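Arbeitsspeicher in Tischrechnern einsetzen

Stand: 10. Juni 2019

Schritt 1: Gehäuse öffnen
Rechner herunterfahren, Netzkabel abziehen und mindestens 15 Sekunden warten. Das Gehäuse auf die Seite legen und die Seitenwand abnehmen. Erdungsarmband anlegen.

Schritt 2: Steckplätze freilegen
Die beiden schwarzen Speichersteckplätze liegen neben dem Prozessorsockel. Kabel, die den Zugang behindern, sind beiseitezuführen.

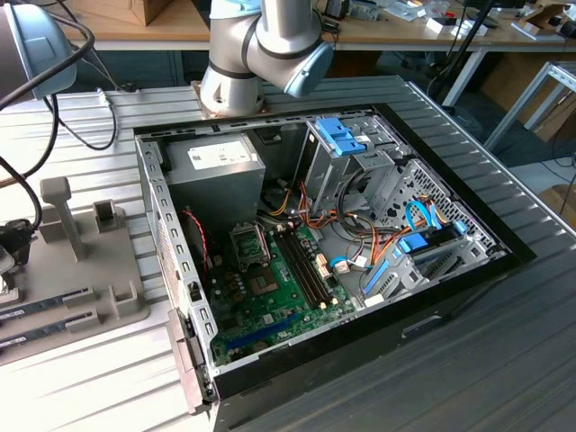
Schritt 3: Module einsetzen
Verriegelungen öffnen, Kerbe ausrichten und das Modul gleichmäßig eindrücken, bis es einrastet. Rückfragen richten Sie bitte an Kirsten Kennedy, Raum 16.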